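Crate vs. tether at the rest stop, 40 kg Lü mix
Board: Large Breeds / Travel

clukatport_dad
Our Lü is 40 kg and rides in the back on a harness clipped to a cargo ring. The drive to Ovport in February is 525 miles. The shelter we got him from says crate only. Opinions?

P. Cisneros
Crate, bolted to the floor points. A cargo ring is rated for luggage under steady load, and a dog that size in a hard stop is neither. Check the manual for the ring rating before you trust it.

roledier
Disagree in part. A crate that size does not fit most hatchbacks without folding both seats. A tested harness on the seat belt anchor is acceptable. The cargo ring is not - we agree there. 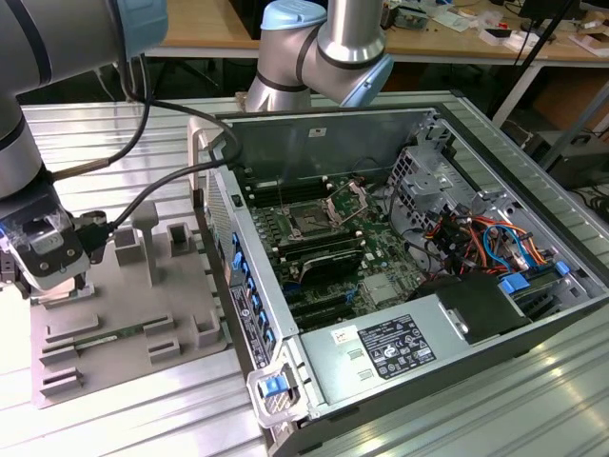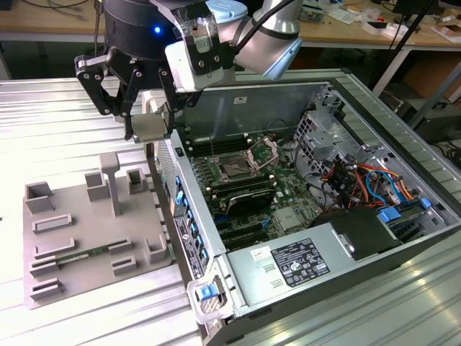
Open tower on the slatted table, both shots.

P. Cisneros
Tested to what, though? Most harness labels say "tested" and name no load and no lab. Ask the maker for the report with the dog weight on it. If the report stops at 30 kg it says nothing for this dog.

roledier
Fair. Mine came with a report, but the limit is 34 kg.

clukatport_dad
Measured the cargo area tonight. The crate goes in with one seat down, two fingers of clearance at the wheel arch. How often do you stop?

P. Cisneros
Every 2 hours. Water at each stop, small meal the night before, nothing in the morning. Leash on before the crate door opens.

roledier
I go more than 2 with an adult dog and have had no trouble. Puppies are different.

clukatport_dad
Ordering the crate. Manual gives no rating for the ring at all.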